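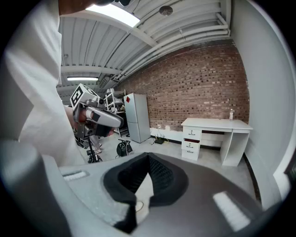 Amna Ghumman
Contributing editor, lodging and travel trade

Soft brand (hotels)

A soft brand, also called a hotel collection, is a form of affiliation in which a hotel keeps its own name, design and local identity while using the reservation system, loyalty program and sales network of a larger hotel company. It sits between full independence and a conventional franchise, often called a hard brand, in which the building, signs, room layout and service routines follow a common standard.

Terminology

The word "soft" refers to the looseness of the physical standards. A hard brand manual may specify carpet patterns, bed linens and the height of the front desk. A soft brand manual is usually shorter and deals mainly with safety, cleanliness, internet service, staffing hours and the handling of loyalty members. The terms "collection" and "soft brand" are used as synonyms in most trade writing, although some companies apply "collection" to groups of hard-branded resorts as well.

A soft brand differs from a marketing consortium. Members of a consortium pay for shared advertising and booking access, but the consortium generally has no loyalty program of its own size and does not approve renovation plans.

Structure of the agreement

The parties are the owner of the hotel and the company that holds the brand. A third party, the operator, may run the hotel under a separate management contract. Fees commonly include an application fee, a royalty charged as a share of room revenue, a marketing or program fee, and a charge for each loyalty stay. Terms tend to be shorter than those of hard-brand franchises, and early exit rights are more common.

Before entry, the brand company inspects the property and issues an improvement plan. Work on fire safety, locks and bathrooms is normally required. Changes to the lobby or facade are rarely required – the existing character of the building is the main reason for accepting it.

Naming

The hotel's own name comes first in signs and advertising, followed by the collection name in smaller type. In the Gurnik collection, for instance, the contract allows the collection name on the entrance plaque, the key card and the booking page, and leaves the roof sign to the owner. When a property leaves, the owner keeps the hotel name and removes the collection mark within a period set by the contract.

Example of use

The Valtgate, a former rail hotel with 21 suites, operated as an independent before joining Gurnik. Its owner, Bernum, retained the restaurant and bar outside the royalty base, so that fees apply only to rooms. The improvement plan covered 3 items: door locks, guest internet and the property management system. The system change was completed in May, outside the hotel's peak season. Bernum signed for a term of five years.

Qian, a larger collection, lists 1,001 properties and divides them by price level. Its upper tier requires a full-service restaurant. Its lower tier accepts hotels with breakfast service only.

Advantages and drawbacks

Owners gain access to corporate accounts and loyalty members, and lenders may view an affiliated hotel as a lower risk than an independent one. Bookings through the brand's own channels can also replace part of the business that arrives through online travel agencies, where commissions may be higher.

The main drawback is cost. A hotel with strong direct demand may pay royalties on guests who would have booked without the affiliation. Loyalty redemptions are repaid to the hotel at a set rate, which can fall below the public rate on busy nights. Guests may also expect benefits, such as late checkout or room upgrades, that a small building cannot easily supply.

See also

Franchise agreement
Hotel management contract
Property improvement plan
Referral chain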